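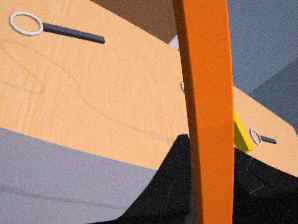 Buying the second arm: a talk with Malcolm Hebden

27 Oct 2022

Malcolm Hebden keeps his budget in a paper notebook. He tells me this before I ask the first question, and he puts the notebook on the desk between us. He is responsible for equipment at Ellwood, a company which makes small hand tools and packs them for other firms. Next year he must decide how much of the sorting and laying out of tools will be done by robot arms, and before he signs an order he wants to see the work in simulation.

"We bought the first one too fast," he says. "I don't say it was a bad machine. It was a good machine for another job. We had a quote, we had money left in the year, and we were afraid to lose it."

The first arm was bought through Bosano, a dealer which also did the installation. The price of the arm was clear from the first day. The price of everything near the arm was not so clear. Hebden turns some pages and reads me the list: the stand, the gripper, the second gripper when the first was too wide, the guard, the new air line, the training, the days when the line stood still. He has written each of these by hand, and next to most of them there is a question mark which he made at that time and never removed.

"If you ask me what the arm cost, I can tell you. If you ask what the cell cost, I must sit down with this book for one evening."

For the second purchase he has asked for help from Ryan Stockdale, who builds the simulations. Stockdale came to Ellwood from a school laboratory, and he has little patience with sales brochures. When I visit, he has a table on his screen with ring-shaped pieces on straight handles lying on it, and the two fingers of a gripper, one orange and one yellow, standing in front.

I ask him why the fingers have such strong colors. "So I can tell which one I am talking about," he says. "When I speak with Malcolm on the telephone I say orange finger, yellow finger, and we don't lose time."

The pieces look simple. A ring, a handle, nothing more. But Stockdale says that this shape gave him more work than he expected. A gripper can take it by the handle or by the ring, and the choice changes what comes later. If the handle is taken near its end, the ring is heavy on the other side and wants to turn. If the ring is taken, the fingers must be thin. "The dealer will ask you for the weight of the part," he says. "Give him the weight, but give him also the place where you want to hold it. This decides the gripper, and the gripper decides more of the budget than people think."

Distance is the other matter. A piece close to the base of the arm is easy, and one at the far side of the table may need a longer arm, which is a different line in the price list. Stockdale has tried two sizes of arm from Pusik in his simulation, with the same table for both. The smaller could reach the far side, but only with the wrist in a position he did not like. The table can also be moved closer, he says, and this costs nothing if it is decided before the floor is drilled.

Hebden was at first against paying for the simulation. He considered it a kind of drawing. He changed his mind during the summer, when Stockdale showed him that the stand they had planned was too low, and that the body of the gripper would come against the edge of the table. "A stand of the wrong height, you pay for it two times," Hebden says. "Once when you buy it and once when you cut it."

I ask if the simulation can be wrong. Both men answer yes, at the same moment. Stockdale explains that friction is the weak point. In his program a handle stays between the fingers when the numbers say it must stay. In the workshop there is oil, there is dust, and handles from different batches don't feel the same. For this reason he insists on a trial with real parts before the order is final. Bosano agreed to lend an arm for 5 days in November, and Hebden has kept those days free of any other visits.

The software is a separate question. Ellwood has an offer for a yearly license of Jedirum, a planning program, and Hebden doesn't like yearly payments. "The arm I can write off. The license comes back every year like the rent." Stockdale would like to have it. He does the planning now with his own scripts, and he admits that no other person in the building could repair them if he were sick. They haven't agreed yet. The license is in the notebook with pencil, not with pen.

What would Hebden say to a small company which is buying its first arm? He thinks for a while. He would keep 20 percent of the budget out of the first order, he says, and not tell the dealer about it. He would ask for the price of spare fingers at the beginning, when the dealer still wants to please. And he would ask to speak with the people who now do the job by hand. At Ellwood this was done only after the first arm was already standing, and in one morning the packers explained why tools with rings were hooking together in the tray. It had been a mystery in the office for weeks.

"They put them down with the handles all to one side," he says. "They had always done so. We had just not written it in the specification."

The new specification has this sentence on the first page. It says also who must clean the fingers, how often, and from which cost center the cleaning hours are taken. Stockdale finds that the last part is too much detail for such a document. Hebden left it in.

The order, if it goes out, will go after the November trial. The delivery time is still open, and Bosano has given two different answers on this. Hebden has both of them in the notebook, one under the other.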